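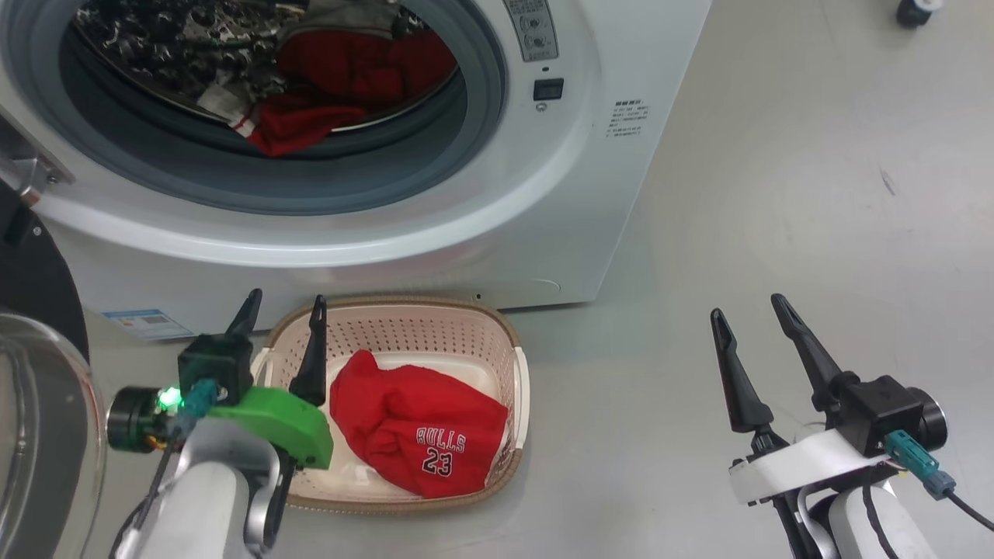

Flerkel Opens Shared Laundry Room at Tosh, Asks Residents to Check Their Pockets

21 Jan 2026 | By the Flerkel press office
Reading time: 3 minutes

Flerkel, the housing cooperative that runs the Tosh apartment buildings, has opened a shared laundry room on the ground floor of the north building. It has eight front-loading washers, a long folding table and a sink deep enough for a muddy rug. The room replaces a basement laundry that residents described in last year's survey as "dim," "damp" and, in one case, "character building."

The old basement room closed in December. Between then and now, residents have been carrying their wash four blocks to the nearest laundromat, and the cooperative thanks them for their patience, most of which was expressed in writing.

The new room is open to all 100 households at Tosh. The door works with the same key fob as the front entrance. Washers can be reserved through the building bulletin board or simply walked up to, which is how most people are expected to do it whatever the rules say.

Choosing the machines took longer than building the walls. The cooperative looked at top loaders and front loaders and settled on front loaders with steel drums, mainly for the amount of water they use. Residents who prefer a top loader have made their case, and their case has been filed.

A front loader does ask a few things of the people who use it. The thick rubber gasket inside the door has a deep fold along the bottom, and anything small will find its way in there: coins, hair ties, baby socks. Please run a finger through the fold after each load. Sleeves and hems should be tucked fully into the drum before the door is shut – a cuff left hanging over the rim can get pinched in the door, and the gasket usually comes off worse. When the wash is done, leave the door open so the inside can dry. A closed door was a large part of what gave the basement its smell.

Reds go in with reds. The cooperative takes no position on garments that are red and gray and white all at once, except to suggest cold water and a certain amount of hope.

The room was fitted out by Tesano, a local contractor that also redid the Tosh bike storage. Tesano poured a new floor in pale gray and moved the drains so that all eight washers sit along one wall. Detergent will be sold from a shelf by the door under the Gillel name, a plain unscented powder the cooperative buys in bulk. Residents are welcome to bring their own, scented to any degree they can live with.

A load costs the same as it did downstairs. There is no charge for the folding table, although sleeping on it, as happened with the last one, is discouraged.

Clothes left in a washer after the cycle ends may be moved to a basket by the next person in line. The basket is kept under the table. Items unclaimed after a month go to the clothing drive, along with the 2205 lone socks cleared out of the basement, a figure that has been checked twice.

Residents with questions about the laundry room can leave a note in the Flerkel office mailbox. Press inquiries may be left there too – it is the same mailbox.

Last updated: 21 January, with corrected sock count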